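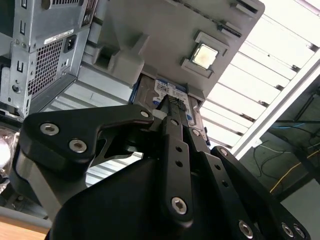 Storage > Internal Drives > Brackets and Caddies

Sombatkul 3.5-inch Drive Bracket, gray plastic

The maker calls this a universal bracket. We don't. It holds a standard 3.5-inch hard drive, it is made of molded plastic, and it fits some desktop cases and not others. If your case came with its own bracket and that bracket isn't cracked, keep using it and save your money.

We carry the Sombatkul part for people whose original has snapped, usually at one of the small tabs along the edge. Those tabs are the weak point on nearly every plastic bracket we have handled, and we see no reason to think these will last forever either. The ribs help some. The maker's sheet says "reinforced structure," a phrase that means ribs.

The sheet also promises quieter running. Jahangir Sikder put one in the shop's own desktop in March and could not hear a difference with the same drive. There are no rubber mounts in the bag, so we are not sure where the quiet was supposed to come from.

What it does do is hold the drive edge-on, with the connector end left open. You can get at the pins without taking the whole thing apart, and the label stays readable if you need the serial number. That is worth something if you swap drives often. If you put one drive in and leave it for years, it is worth very little.

Before you order, measure. The distance between mounting points varies from one case maker to the next, and most of the returns we get on this part come from buyers who went by the photo. Check clearance at the connector end too. A stiff power cable pushed up against a side panel will put a steady load on the connector, and a bracket can't fix that.

Shut the computer down and unplug it before you work on it. Slide the drive in straight. If it needs force, stop and look for a tab that has caught.

Part number: 1435
Drive size: 3.5-inch only. Will not grip a 2.5-inch drive without an adapter, not included
Material: molded plastic, gray
In the bag: bracket only, no screws, no cables
Sold singly or in packs of 10

The pack of 10 makes sense for a repair bench. For one computer at home, buy one. Returns are accepted if the tabs are intact. Fit questions go to Nadiia Pavliuk at the parts counter, and please have your case model handy when you write.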